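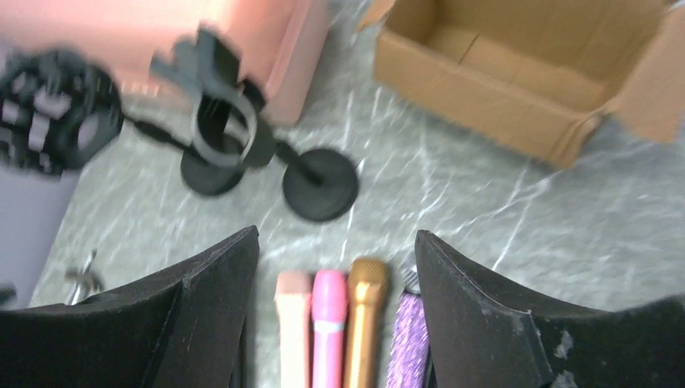

화장대 서랍이 안 닫히기 시작한 건 작년 이맘때였다. 처음엔 레일이 고장 난 줄 알고 드라이버까지 꺼냈는데, 빼 보니 맨 뒤에 립틴트 하나가 가로로 누워서 버티고 있었다. 그것도 산 기억이 없는 색으로. 그날 이후로 이 블로그에 화장품 살림 얘기를 조금씩 적고 있는데, 흩어져 있던 걸 한 번에 모아 달라는 분들이 계셔서 정리해 본다. 전문가의 조언은 아니고 블러셔를 바닥에 여러 번 떨어뜨려 본 사람의 조언이다.

립스틱이 뚜껑에 묻었을 때

면봉에 클렌징오일을 살짝 묻혀 뚜껑 안쪽을 한 바퀴 돌리고, 마른 면봉으로 한 번 더 닦는다. 물티슈로 해결하려는 분들이 많은데 그러면 립스틱이 얇고 넓게 퍼질 뿐이다. 뭉개진 립스틱 끝은 냉장고에 15분 넣었다가 휴지로 깎듯이 닦으면 모양이 얼추 돌아온다. 꺼내는 걸 잊으면 가족 중 누군가가 반찬통 옆에서 립스틱을 발견하고 나를 부르게 된다. 우리 집은 대체로 엄마다.

깨진 팩트 되살리기

알코올을 부어서 굳히는 방법은 다들 아실 테고, 관건은 양이다. 처음 해 보면 꼭 들이붓는다. 스포이트로 몇 방울씩 떨어뜨리면서 되직한 반죽이 될 때까지만 섞고, 랩을 덮어 숟가락 뒷면으로 누른다. 뚜껑을 연 채로 하룻밤 말린다. 향초 옆에서는 하지 말 것. 발색은 조금 죽는다. 예전과 똑같다고 쓴 후기를 볼 때마다 나만 손재주가 없는 건가 싶지만, 파우치 안이 온통 분홍 가루가 되는 것보다는 낫다. 글리터가 든 섀도는 굳히고 나면 펄이 밑으로 가라앉아서 칙칙해졌다. 그건 작은 공병에 가루째 담아 손가락으로 찍어 쓰고 있다.

브러시 세척

나는 브러시가 8개다. 한꺼번에 빨면 다음 날 아침에 쓸 게 없으니 눈 화장용과 얼굴용으로 나눠서 빤다. 미지근한 물에 순한 샴푸를 풀고 손바닥에 동그라미를 그리듯 문지른다. 물은 털 부분까지만 닿게 한다. 금속 이음매 안으로 물이 들어가면 풀이 녹아서, 어느 날 볼터치를 하다가 손잡이만 들고 있는 자신을 만나게 된다.

말릴 때는 수건을 돌돌 말아 그 위에 브러시를 비스듬히 걸치고 털 쪽을 아래로 향하게 둔다. 컵에 꽂아 세워 말리던 시절이 나도 길었다. 드라이어는 급할 때 찬바람으로만. 뜨거운 바람을 쐰 파우더 브러시가 민들레 홀씨처럼 부풀어서 아직도 그 상태다. 버리기는 아까워서 키보드 먼지 털 때 쓰는데, 그쪽으로는 재능이 있다.

서랍 나누기
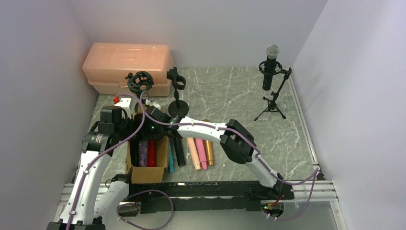 칸막이를 사러 가기 전에 서랍을 먼저 비워야 한다. 나는 순서를 거꾸로 해서, 예쁜 칸막이를 세트로 사 온 다음 서랍 높이보다 높다는 걸 알았다. 자로 안쪽 높이를 재고 제일 키 큰 병도 같이 재 놓는다. 펌프형은 눌리는 높이 말고 다 올라온 높이로 잰다.

나누는 기준은 브랜드도 색깔도 아닌 쓰는 순서로 했다. 왼쪽 앞칸이 베이스, 그 옆이 눈썹, 오른쪽이 입술. 색깔별로 나눠 본 적도 있는데 사진은 참 잘 나왔고 아침마다 지각했다. 매일 쓰는 건 앞줄, 주말에만 쓰는 건 뒷줄, 언젠가 쓸 것 같은 건 상자에 담아 옷장 위로 올린다. 한 달 동안 의자를 밟고 올라가서 꺼낸 적이 없다면 그 제품하고는 이별할 때가 됐다.

안 쓰는 새 제품은 친구 하루나에게 넘긴다. 하루나도 안 쓰는 걸 나에게 넘긴다. 그래서 우리 둘 다 서랍이 그대로다.

개봉 날짜 적기

마스카라 뚜껑에 견출지를 붙이고 개봉한 날을 적는다. 유성펜으로 적고 투명테이프를 한 겹 덧붙여야 지워지지 않는다. 마스카라는 석 달, 액체 아이라이너도 비슷하게 잡고, 냄새가 이상하면 날짜와 상관없이 버린다. 용기 뒤에 그려진 뚜껑 열린 통 그림 안의 숫자가 개봉 후 개월 수다. 나는 이걸 꽤 오랫동안 보습력 등급인 줄 알았다.

흰 옷에 파운데이션이 묻었을 때

문지르지 말고 마른 휴지로 눌러서 먼저 덜어낸다. 그다음 주방세제 한 방울을 묻혀 안쪽에서 바깥쪽으로 톡톡 두드리고 미지근한 물로 헹군다. 얼룩이 남은 채로 건조기에 넣으면 그 옷은 앞으로 잠옷이다. 목 부분에 묻는 게 싫어서 입는 순서를 바꿔 옷부터 입고 화장을 해 봤더니 이번엔 소매에 묻었다. 요즘은 앞이 트인 셔츠를 걸치고 화장한 다음 갈아입는다.

퍼프는 쓰고 나서 바로 빠는 게 제일 좋다고들 한다. 나도 그렇게 생각은 한다. 현실적으로는 여러 장을 사 두고 돌려 쓰다가 일요일 저녁에 몰아서 비누로 빤다. 꽉 비틀어 짜면 갈라지니 수건 사이에 끼우고 손바닥으로 누른다. 덜 마른 퍼프를 케이스에 넣어 두면 곰팡이가 생기는데, 까만 점이 보이면 아까워하지 말고 버리시길.

다음 글은 4월에 올릴 예정이고 향수병 이야기를 쓰려고 한다. 다 쓴 향수병을 디퓨저로 바꾸는 건데, 지금 뚜껑이 안 빠져서 펜치를 찾는 중이다.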